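An afternoon at the Vundura open house: can it put the dishes away yet? 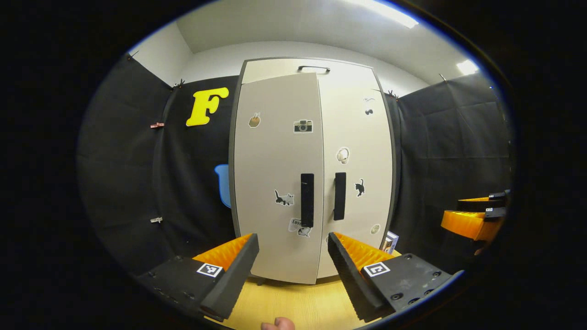
The cabinet station, stickers and all.

I've been promised a robot that does chores since I was in grade school, so when Vundura opened its workshop to visitors in January I signed up the same evening. I got there a little before 2 p.m., hung up my coat, and was handed a name tag and a paper cup of very strong coffee.

The tour was led by Helmi Tuominen, who runs the household tasks group and talks fast (in a good way!). She took us straight to the door-opening area, which was my favorite stop of the day. They teach with grippers you hold in your own hands, chunky black fingers with orange ribbed pads, and you do the chore yourself while the thing records how you did it. Then the software tries to learn from a big pile of those recordings. Helmi's group had 171 good ones for this cabinet when we visited and wants 1,000 before they trust the results.

I got a turn! You walk up to a white two-door cabinet with long black handles side by side in the middle, and you try to open one door without bumping the other. I figured this would take me two seconds. It took me 4 tries. You can't feel the handle the way you do with your fingers, and I kept squeezing too early and closing on nothing. A kid in our group got it on her first go and was very gracious about it. I also spent longer than I should have admiring the stickers, especially the gray cat stretched out on the left door and the black one with its tail up on the right.

I asked whether the stickers confuse the software. Helmi said they worry more about software that has only ever seen plain doors, and told us to come look at her own fridge sometime.

Next door was the Turus arm, which works on its own, and here's where I'd cool my jets a bit. It was folding dish towels. One towel took it 90 seconds, and the second one it dropped, picked up by the wrong corner, and dropped again. The whole room was rooting for it. I fold towels badly and I'm still way ahead.

The shop-floor side was more convincing. They had a Ladefoged bin sorter moving small parts from one tray to another, same parts and same trays all day long, and it just kept going while we ate our cookies. Give it a part it hasn't met, though, and a person has to step in. The guy from Zukholm standing next to me runs a packing line and said he'd take that deal tomorrow. I wouldn't want it near my kitchen, where nothing is in the same place twice.

So would I buy one? Not this year. I'd happily go back for another crack at that cabinet, and sign-up for the next visit is at the front desk. Park behind the building, because the street spots fill up by lunchtime.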